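Wukmont 576 Phono Preamplifier
Moving magnet and moving coil, desktop or shelf mounting

Overview
Specifications
Setup
In the box
Service and warranty

The Wukmont 576 is a stereo phono preamplifier for turntables with a moving magnet or moving coil cartridge. It raises the cartridge signal to line level and applies the RIAA playback curve. The output connects to any line input on an integrated amplifier, a receiver, a powered speaker or a recording interface.

The circuit was designed by Sigita Jõgi and replaces the earlier Wukmont 4, which was discontinued in October. The two models share a case and a power supply. The main board, the input switching and the ground arrangement are new. Boards from one model can't be fitted to the other.

Equalization is split between two stages. The first handles the bass portion of the curve with an active network, and the second handles the treble portion passively. Splitting the network keeps the first stage from overloading on loud, warped or scratched records. Capacitors in the equalization path are film types, matched between channels before assembly.

A subsonic filter can be switched in from the rear panel. It is useful with ported speakers, where record warp can move the woofer cone visibly even when nothing is heard. With sealed speakers and a flat pressing it can be left off.

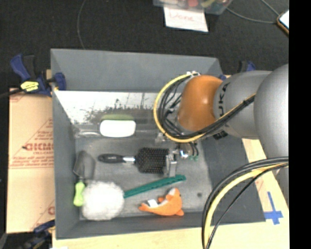

Gray bin on a wooden work surface, with orange joint and yellow cable.

Specifications
Channels: 2
Cartridge types: moving magnet, moving coil
Gain, moving magnet: 40 dB
Gain, moving coil: 60 dB
Input capacitance, moving magnet: 100, 200 or 300 pF, switchable
Input load, moving coil: 30, 100, 470 or 1000 ohms, switchable
Input connectors: RCA, one pair
Output connectors: RCA, one pair
Ground: screw terminal, accepts spade or bare wire
Power: external supply, 24 V DC
Case: folded steel, black powder coat
Burn-in before shipping: 30 hours

Each unit is supplied with a measured response sheet for the left and right channels. The serial number on the sheet should match the number on the base plate. If it does not, contact the service desk before use and quote both numbers.

Setup
Place the preamplifier as close to the turntable as the tonearm cable allows, and away from power transformers. A distance of one shelf is usually enough. Hum that changes when the case is turned is magnetic pickup and is cured by moving the unit. Hum that stays the same is more often a ground fault – check the screw terminal first.

Turn the amplifier volume fully down before changing the gain or load switches. The switches are not muted and will produce a loud click. For moving coil cartridges, start with the load setting nearest the cartridge maker's recommendation. If no figure is given, 100 ohms is a reasonable starting point for low-output types.

The front lamp is amber for the first few seconds after power is applied and turns white when the output relay closes. The unit can be left on. Power consumption at idle is low, and the case will feel slightly warm.

In the box
Wukmont 576 preamplifier
External supply with regional plug
Ground wire, spade to spade
Response sheet
Printed manual

Interconnect cables are not included. The Trelside RCA pair is stocked separately in two lengths.

Service and warranty
The warranty runs for 4 years from the date of purchase and covers parts and labor. It transfers to a second owner if the original receipt is passed on. Damage from a substitute power supply is not covered.

Out-of-warranty repairs are handled by Fedir Kobzar at the service desk. Relays and connectors for the 576 are held in stock. For the 4, connectors are still available but the input switch is not.

Page revised January 2025. The revision corrects the load values listed for moving coil cartridges.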